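Kidgate parts store changes over to steel bins

11 July 2021

The parts store at Kidgate has finished replacing its fibreboard tubs with open-topped metal bins. The last of the old tubs came off the benches on Friday afternoon and the new layout is in use for all small castings, brackets and bagged fixings.

The bins were bought second-hand from the Flindavham depot, which closed its packing hall in February. They are rectangular, with four sloping sides and a flat floor, and all are of one pattern. Wesby, which runs both sites, paid for transport only. Total outlay, including bench tops and labels, was 3306 pounds. A quotation for new bins of similar size had come in at more than twice that.

Siebe Baert, stores supervisor, said the old tubs had been a problem for years. Fibreboard takes up oil from the castings, softens at the corners and sheds fibres into the parts. Two deliveries to Verbeke were returned last year with fibres in the threaded holes, and the cleaning was charged back to the store.

"Metal can be wiped out and put back in the same minute," Baert said. "It gets scratched, and we don't mind that."

Sloping sides were asked for by the pickers. In a straight-sided tub, small parts collect along the foot of the wall and have to be dug out. With a slope they slide back towards the middle as the level drops. The slope costs some volume, and bins for the larger brackets are now refilled more often than the tubs were. Roos Nijs, who plans the refill rounds, has moved the bracket round from once a shift to twice.

The old finish has been left as it is. Each bin was degreased, checked for burrs along the rim and returned to use with its wear marks. Repainting was ruled out at an early stage, as paint flakes would bring back the fault the change was meant to cure. Any bin with a split seam or a rim bent out of line was set aside for scrap.

The bench tops are plywood, left unpainted. The bins are not fixed down. Mirjam Verbruggen, who drew up the bench plan, said screws or clips would have slowed down changeovers and trapped dirt. The weight of a bin is enough to keep it in place once there are parts in it.

Film and bag scraps remain a nuisance. Castings arrive from the foundry loose, but fixings come in clear bags, and torn strips tend to cling to the metal. Pickers have been asked to open bags over the waste sack and to check the sides of the bin before each refill. A short written check has been added to the refill card:

Bin empty to the floor
No film, tape or ties left on the sides
Floor wiped, no standing oil
Label matches part number
Rim free of burrs

Part numbers have not changed. Label positions have: labels are now on the bench edge instead of on the tub, so that a bin can be swapped without relabelling. Part 802, the short hinge bracket, has moved from the window bench to the bench nearest the goods door. Staff drawing parts for the evening shift should use the revised location list.

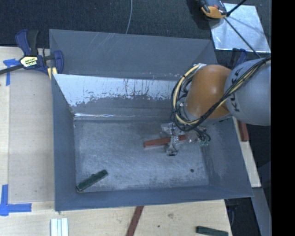 Can the bins be stacked when they are not in use?
They can be nested one inside another when empty, up to the height of the rack shelf, and should never be stacked with parts in them.

The old tubs have been flattened and sent for disposal. A small number in sound condition were kept for dry packing material and are stored on the top rack, marked in red. They are not to be used for castings.

Noise was raised at the staff meeting. Parts dropped into a bare metal bin are louder than in fibreboard, particularly for the first layer. Lachlan Rutherford is testing a thin rubber mat under one bin at the goods door bench and will report on it at the end of the month. A mat inside the bin was tried for a day and withdrawn, as small washers worked their way underneath.

Comments on the new layout should be given to Siebe Kramer in the stores office. Requests for further bins need a part number and a bench position.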